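Alcombe Residents' Forum > Broadcasting and Media > Community radio levy

T_Quezada (moderator)
Posted 20/08/2024
Members are advised that the parish has opened its consultation on the proposed levy for Alcombe Community Radio. The charge would be 12 pounds per household per year, payable from December. Comments should be kept to the proposal itself.

pirmin.riedl
I wish to record my objection. The station repeats the same two music programmes most evenings, and council meetings are no longer carried live. Households should not be required to pay for a service they do not use.

D. Manríquez
With respect to Mr Riedl, the meetings were dropped when the parish withdrew its grant. The levy is intended to restore them. I would support it, provided that pensioners are exempt.

pirmin.riedl
The consultation paper makes no mention of pensioners. It does mention a penalty of 100 pounds for late payment, and I consider that excessive.

B_Nava
I share the concern regarding the penalty. I do not agree that the station is of no use. During the floods it was the only local source of road closures, and it stayed on air for seven nights.

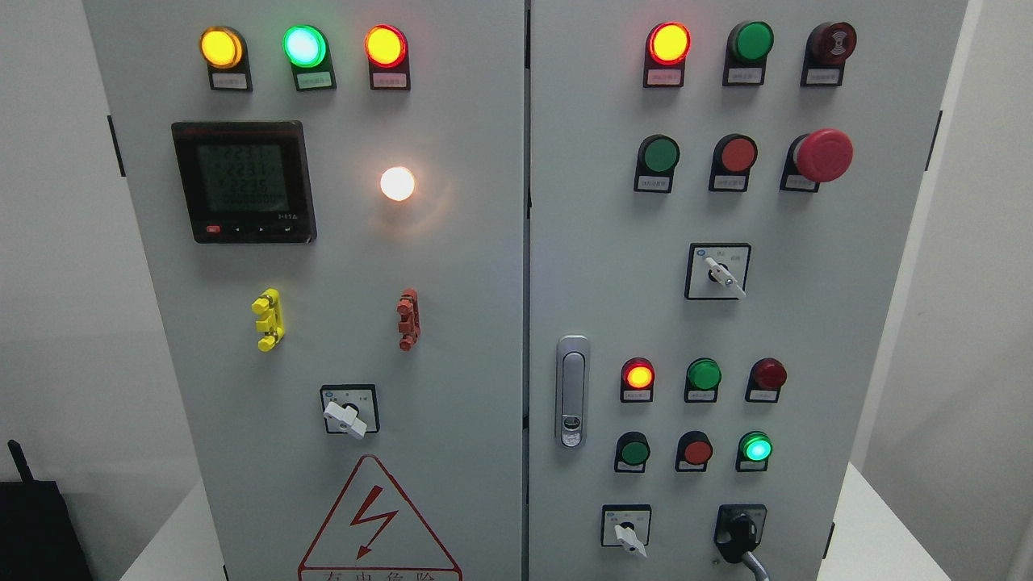
A voluntary subscription should be tried first, with the accounts published each quarter. If the income falls short, the parish may return to the matter.

D. Manríquez
A voluntary scheme was tried in Fakilton and was given up after 2 years. I see no reason to expect a different result in Alcombe.

T_Quezada (moderator)
Formal responses must be sent to the parish clerk in writing. Posts in this thread will not be counted as responses.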